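Tamach moves garment handling work into people's homes

Tamach, which supplies training data for laundry and textile-sorting robots, has moved a large part of its recording work out of its Trikley site and into ordinary bedrooms. The firm now has 353 home operators on its books, each issued with 2 hand-held grippers and paid by the accepted fold. The Trikley hall, which once held 400 folding benches, is being cleared in stages and will be used for repairs and checking.

The grippers carry the same fingers as the arms they are meant to teach. An operator works with one in each hand, and the recorded movement is later replayed on a fixed arm at the Estow test line. Shirts and trousers make up most of the current work list. Dark cloth is in particular demand — folds and edges are harder to pick out on it, and the earlier bench recordings had little of it.

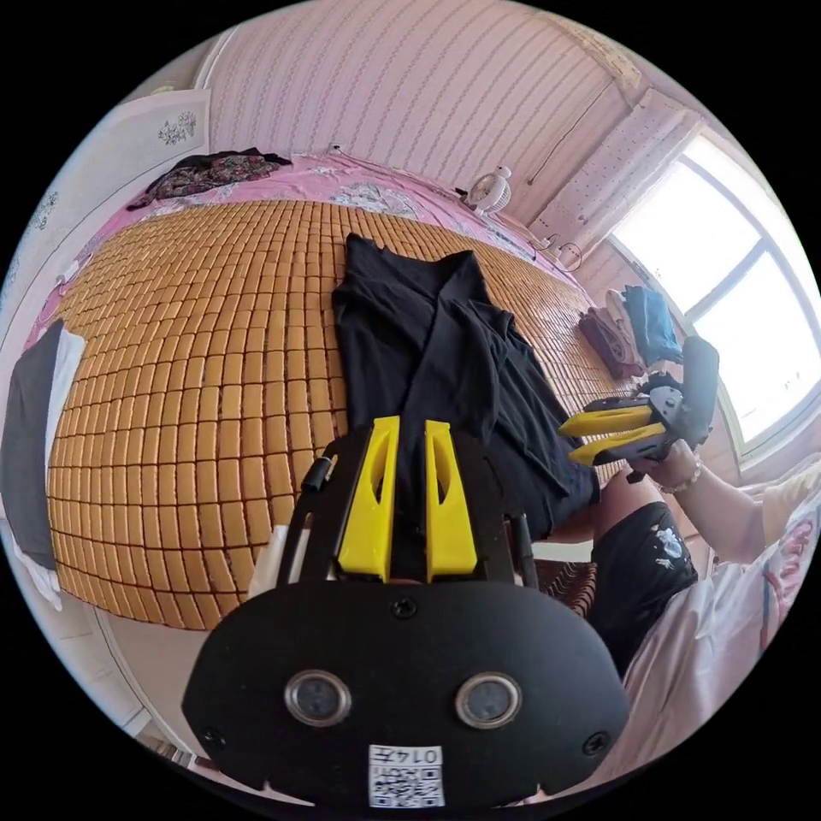
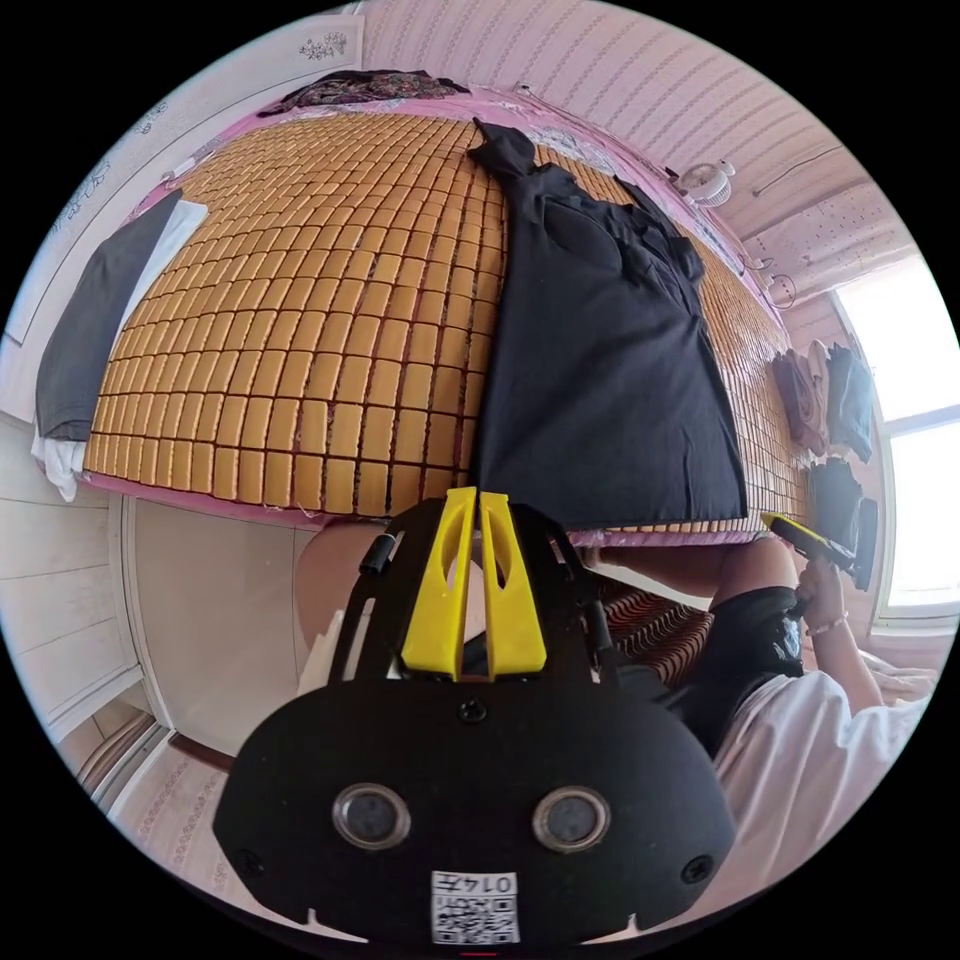 Black garments on a tiled sleeping mat, handled with yellow-fingered grippers.

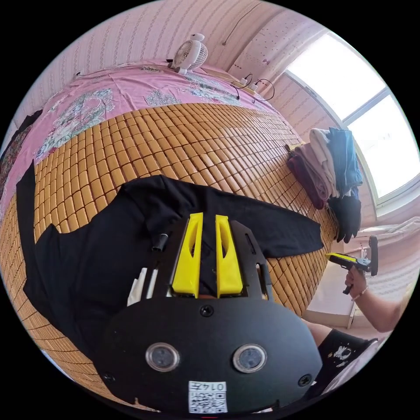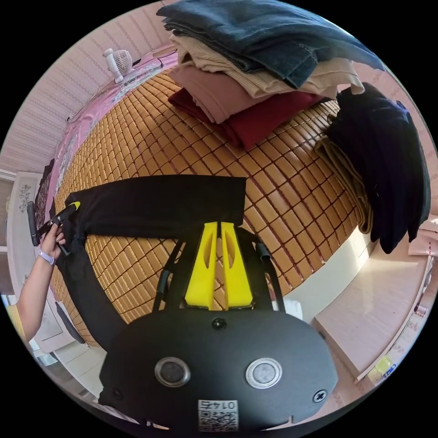 Pay is the main point of dispute. Under the bench system, staff were paid by the hour, including time spent resetting garments. Home operators are paid nothing for a rejected fold, and the reason for rejection is given only as a code. Estrella Cuautle, who represents former bench staff, wants setting-up time paid separately and the codes replaced with a written note. "You can lose a morning to a code and not know what to change," she said.

Heather Ogilvie, operations manager at Tamach, said the rejection rate fell once operators had completed their first 200 folds, and that written notes were being tried with one group. She confirmed that bench staff had been offered either home work or retraining as checkers, but would not say how many had accepted.

Wrist strain has also been raised. Tamach has asked Hijazi, which makes the gripper housing, for a lighter version with a softer trigger. Samples are due at Trikley in March. Until then, operators are advised to stop for ten minutes in each hour — the break is unpaid.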